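Table Buying FAQ
Ristix Furniture Notes, last updated in May

We get the same questions over and over, so they live on this page now. We don't sell tables. We look at what the people who do sell them say, and we tend not to believe it until we've tried it ourselves.

Is "solid wood" always solid wood?

No. We've seen the phrase used for tables with solid legs and a veneered top, and for tops where only the edging was solid. Ask the seller to put in writing what the top is made of, what the core is, and what the legs are. If the reply comes back talking about "premium wood materials," you have your answer.

Should I pay for the stain protection plan?

We wouldn't. The last one we read all the way through was Nondero's, at $80 for a mid-priced dining table. It left out heat marks, water rings older than 8 days, pets, and anything it called "accumulated" damage. Think about how tables get ruined and see what's left. Put the $80 in a drawer and buy coasters.

The listing says it seats eight. Does it?

It might, if they all like each other. Allow two feet of edge per person, then look at where the legs land. A square table with a leg at each corner loses elbow room right where sellers count an extra chair. Tape the outline on the floor at home and pull real chairs up to it before you order. You also need three feet behind each chair for someone to get out, and four if people have to walk past.

Are the reviews any good?

Some are. Sort by oldest and look for people who came back after a year. "Arrived fast, looks great" tells you about the delivery company. One Melau table had 3,000 reviews when we checked, nearly all five stars, and page after page of them read like they were written before the box was open. The three-star reviews were the useful ones. They kept bringing up a wobble.

Can a wobble be fixed?

Usually. Check the floor first by moving the table to another room. If the wobble goes away, leave the table alone. If it stays, back every bolt off half a turn, push down on the top, and tighten them a little at a time, going corner to corner. We don't think much of the stick-on felt leveling kits. They flatten in a month or two and you're back to folded cardboard.

Is it worth paying extra for a "scratch resistant" finish?

Resistant to what? A fingernail, sure. We dragged the bottom of a stoneware mug across a sample from Ghoneim and got a mark you could feel. The seller told us that was "outside normal use." Ask for a sample before you pay the extra $40 and be rude to it with your own dishes and your own keys.

How close will the color be to what I saw online?

Don't count on close. A plain light tan on your screen can show up pink or yellow under your kitchen bulbs, and the name won't help you, as one company's "sand" is another company's "oat." Computer-made pictures are the least help of all, with their smooth, even color. Get a swatch, set it flat where the table will stand, and look at it in the morning and again after dark.

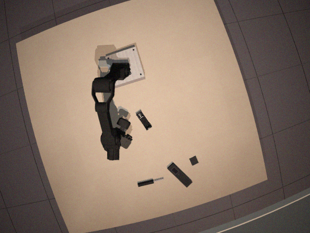 What if I hate it when it gets here?

Read the return page before you order and find the line about who pays the freight. "Free returns" often means free if the table is still in its original packaging, and good luck getting a dining table back into that foam. Keep the box anyway until you've eaten a few meals on it.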